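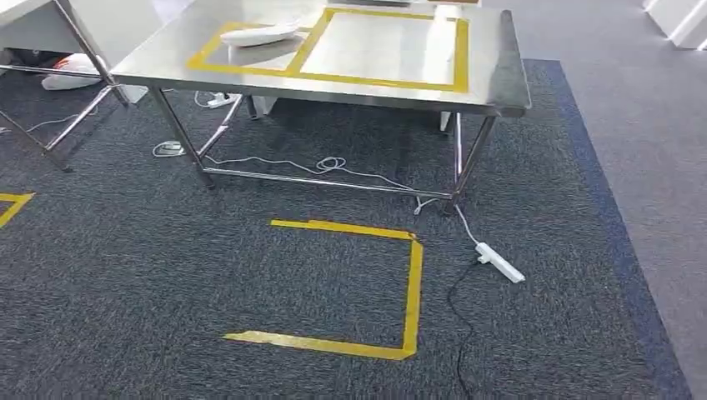 According to Vernon Arsenault, a raffle is the only game where the loser still feels he has paid for something useful, and it was this feeling that kept the Ketden Meat Raffle alive through its poor years. His remark is printed in most short histories of the raffle, and it is often repeated by people who buy the tickets.

The Ketden Meat Raffle is a weekly prize drawing held in the town of Ketden and, during the winter, in the neighboring village of Grurerby. The prizes are cuts of meat, mainly pork roasts, sausage, bacon and whole chickens. The income after expenses is given to the town's ice rink and to the school music fund. In the local speech it is called simply "the meat," as in the phrase "are you going to the meat tonight."

Name

The official name on the license is Ketden Community Prize Drawing. This name is almost never used. The first posters had the words "Meat Raffle" in large red letters, and the newspaper took the name from there. An attempt to change it to "Ketden Dinner Raffle," when fish was added to the prizes, lasted for one season.

History

The raffle was started by Braulio Escobedo, a butcher who had moved to Ketden to take over a closed shop on Mill Street. In his first winter he had more pork than customers. He proposed to the owner of the Moken, a tavern on the same street, that he would bring a tray of meat each week and sell it by chance, one ticket at a time. The first drawing had 44 tickets and two prizes. Both prizes were won by the same table, and this caused an argument that is still told in the town, in several versions which do not agree.

In the beginning the drawing had no license. The county wrote a letter to the tavern in the second year, and for one May no drawings were held. After this break the raffle was organized again under a nonprofit club, the Ketden Rink Club, which applied for the permit in its own name. Escobedo continued to supply the meat, but from that time he was paid for it at the shop price and could not buy tickets himself.

The raffle moved out of the Moken when the tavern changed owners. For a short period it was held in the basement of the Ventura, a former movie theater, where the low ceiling made the caller hard to understand. Attendance fell in those years. Arsenault, who became the caller in the same period, brought a hand bell and a chalkboard, so that people at the back could follow the numbers by eye. The chalkboard was kept after the raffle returned to Mill Street.

The Grurerby drawings were added later, at first only when the road to Ketden was closed by snow. They became regular because the village hall had better heating. Tickets bought in one place are not valid in the other, and there is a printed notice about this at both doors.

Format

An evening consists of a number of rounds. In each round a fixed set of numbered paddles is offered for sale, and the round does not begin until all paddles are sold. The caller then spins a wheel with the same numbers. The holder of the winning paddle goes to the meat table and chooses one prize from those that remain. The paddles are collected, and the next round is sold.

The order of choosing gives the game much of its interest. An early winner has the full table to choose from, but a late winner may be left with only small packages. For this reason the paddles in the first rounds sell quickly, and the organizers hold back one large roast, which is brought out for the last round. The custom is known as "the late pig." It is offered at double the usual price for a paddle, and a person who has won earlier in the evening may still take part in it.

A paddle number cannot be reserved. Many regular players have a preferred number, and they stand near the seller to get it. Number 49 was taken out of use for several years after its paddle was lost, and a blank space was left on the wheel. If the wheel stopped at the blank, it was spun again. When a new paddle was made, some players asked that the blank should stay, since the second spin had become a part of the evening. The request was refused by the licensing office, which requires that every space on the wheel can win.

Rules and disputes

The house rules are printed on one sheet and have changed little. A winner who does not come forward before the next round is sold loses the prize, which goes back to the table. Prizes are not exchanged for money. Children may hold a paddle but may not buy one. Meat must be taken home the same night.

The best known dispute is the one called the "two sausages case." A winner picked up a package and found that a second package was frozen to it. He argued that he had chosen one item from the table, as the rules say, and that the item happened to be large. Arsenault, as the caller, decided that the packages should be separated and the second one returned. The man appealed in writing to the Rink Club. The club supported the caller, but it added a sentence to the rules which defines a prize as "one package as wrapped by the butcher."

A less common complaint concerns the spin itself. The wheel must make at least two full turns, or the spin is repeated. Any paddle holder in the round may call a short spin, but the call has to be made before the wheel stops.

Largest drawing

The drawing of January 31, 2020 is considered the largest in the history of the raffle. It was held in Grurerby to pay for a new compressor at the rink, and 71 packages of meat were given away. The evening went on so late that the last rounds were sold with two paddles for the price of one — the only time such a discount was permitted. The late pig was won by a visitor who was passing through and had no way to keep it cold. She sold it in the parking lot to another player, for a price that has never been made public.

In local culture

The raffle appears in the annual Ketden parade with a wagon that carries a copy of the wheel, made larger than the original. The school band plays a short piece named "Late Pig March," written by a former student, when the music fund receives its yearly check. In Grurerby, the expression "to win the chicken" is used for a success that comes when all the better things are already gone.

See also

Raffle
Meat raffle
Charitable gaming
Prize wheel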